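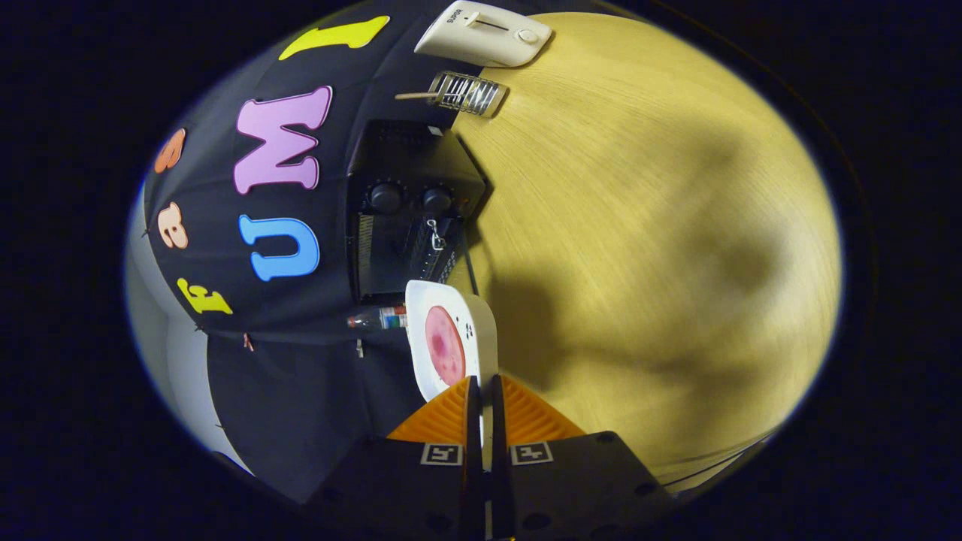 Handout for Unit 4: Cooking on One Table

Aquino Evening Program, Small Space Kitchens, second half of the term

Okay, so this is the unit everybody signed up for, and it's also the one where I talk too fast, so please keep these notes and don't try to write down everything I say. Reading for this week is up to page 33 in the packet. The part on gas ranges you can skip, we don't have one and most of you told me in September you don't either.

The setup is what we'll be using for the next few sessions: one light wooden tabletop, one black toaster oven with two knobs, one white toaster, a little silver rack, a dish. I like it because it's close to what people really have in a first apartment or a rented room or (my case, for a long winter) a basement with a sink down the hall. You can cook a great deal of dinner on that.

Where things go

Start with the oven and let everything else fit around it. It's the biggest thing, it gets the hottest, and the door has to come down all the way without hitting anything. People forget the door! I have watched a full glass of iced tea get slowly pushed off a counter by an oven door, and I was the one pushing.

Before you plug anything in:

Open the oven door all the way and look at what it would touch.
Pull the oven forward from the wall. Check the manual for how far. The old Clavitz I have at home wants more room at the back than at the sides, and yours may be different.
Nothing on top of the oven. I mean it about the roll of paper towels too.
Find where both cords go and make sure neither one crosses the place where you'll put down hot things.
Anything plastic moves. In the picture there's a clear plastic bottle lying on its side next to the white dish. Before we turn on any heat, a bottle like that gets stood up and goes to the far end of the table or off it completely. A bottle on its side rolls, and it will roll toward the thing you least want it to roll toward.

The toaster and the toaster oven are two separate appliances and I'd like you to treat them that way. Don't run them both from the same power strip. Really, don't run either of them from a power strip, go straight to the wall. If you only have one outlet, take turns. Toast goes last anyway, it's no good cold.

Landing space

This is my favorite term and I'll use it till you're sick of it. Landing space is the bare patch of table where a hot thing can go the second it comes out. You choose it BEFORE you open the oven. If you've got the rack in one hand and the mitt is starting to feel warm, that's no time to be clearing away mail.

I keep mine to the right of the oven, since I'm right handed, and I keep it the size of a dinner plate plus a bit. A bare wood top will mark if you set hot metal straight on it, so put down a trivet or a folded dry towel. Dry! A damp towel lets the heat right through and you'll find out quickly. My table at home has a set of brown lines on it from exactly this, four of them, very even, they look almost like I did it on purpose.

Dishes: which ones go in

I'm going to be a pain about this one. A dish being white and solid and dish-shaped tells you nothing about whether it can go in an oven. Turn it over and read the bottom. If it says oven safe, good, and if it gives a temperature, stay under it. If it says microwave safe and stops there, it stays on the table. If it says nothing, same thing, it stays on the table.

The square dish with the raised rim is a serving and staging dish for us. Staging just means the food waits on it until its turn. There's one round slice on it in the picture and that's about as full as I'd want it for our purposes -- you should be able to pick up each piece without dragging it across its neighbor. Raised rims are great here, by the way. Juice stays put, and you can carry the dish across the room while talking (I will be talking).

One more habit. The dish that held raw food doesn't hold cooked food until it's been washed with hot water and soap. Wiping doesn't count. If you have two dishes, keep one for before and one for after and you'll never have to think about it.

Racks

Small racks are the most useful cheap thing in this unit. You can lift food up off a tray so the underside gets some air, you can cool things on them, and you can dry herbs on them if you have the patience. The one we've got out is just parallel bars, no frills.

Check these:

Does it sit flat? Press on each corner. If it rocks on the table it'll rock in the oven.
Is anything wooden attached to it or resting on it? Skewers, sticks, a handle somebody added. Take wood out before the rack goes near a heating element. (Soaking skewers helps with scorching but I still don't like them in an oven this small, where the element is so close.)
Will it go in and come out again at the same angle? Try it cold. I once got a rack into my sister's little Brillero and we had to let the whole oven cool down before it would come out.

If your bars are too far apart for small slices, put a piece of foil under the rack to catch drips, with a tray under the foil. Don't cover the crumb tray itself with foil unless your manual says you can.

Practice: slices

We're doing slices first and whole things later. Slices cook fast and they're cheap, so if you ruin one you make another. Bring whatever you eat. Tomato is fine, cured meat is fine, zucchini, eggplant, a firm cheese if you're feeling brave.

Step one. Cut them all the same thickness. I don't care what thickness! Half an inch, a quarter inch, pick one. What matters is that they match, or you'll be pulling them out one by one with the door open and losing all your heat.

Step two. Pat wet ones dry. Tomatoes need this the most. Salt them, leave them while you do something else, then pat them again.

Step three. Heat the oven empty. Small ovens heat up fast but the little light goes off before the walls are properly hot, so give it a few extra minutes after that.

Step four. Rack on tray, slices on rack, with a finger's width between them. Door closed.

Step five. Set a separate timer. The knob timers on small ovens are cheerful liars, in my experience. I tested one of mine against my phone and set it for 29 minutes, and it dinged so early I'd barely sat down. Use your phone, or bring a kitchen timer.

Step six. Look through the glass first, open second. If the glass is dark, shine a flashlight in. Turn things once, halfway, with tongs.

Step seven. Out to your landing space, oven off, door left open a crack if you're done for the night.

For tomato slices I go low and long, for cured meat I go hotter and I stand right there the whole time. It goes from floppy to perfect to burnt in less time than it takes to answer the door.

A note on altitude, for the people who asked

We're at 2,936 feet here, and that's high enough that I notice it with baked goods and not so much with slices. If you're following a recipe from the packet you don't need to change anything this week. We'll come back to it with the cornbread.

Toast

Yes, there's a section on toast. The toaster does bread better than the oven does and it's quicker, so please let it do its one job. Start with the dial lower than you think. The second round always browns faster than the first, the slots are hot by then. Unplug before you go after a stuck piece, and use wooden tongs, never a fork or a knife. Empty the crumbs when it's cool. If you can't remember the last time you did it, go do it now and come back to me.

Clean up order

Unplug both appliances and wait.
Dishes and racks while the oven cools.
Crumb trays, both of them.
Inside of the glass with a damp cloth and a little baking soda. I used to use the Trukska spray and it works, but the smell stays in a small room for ages.
Tabletop last. Wipe with the grain, then dry it.

For next time

Bring one dish from home and know what it says on the bottom. Measure the inside of your own oven, width and depth, and write it down, you'll need it when we get to pans. Mine is 11 inches across and half the trays in the store don't fit it. If you don't own an oven yet, measure the spot where you'd put one, and look for the outlet while you're down there.

Read the section on sheet pan suppers. Bring tongs if you have a pair you like, the ones in the drawer are all a bit bent.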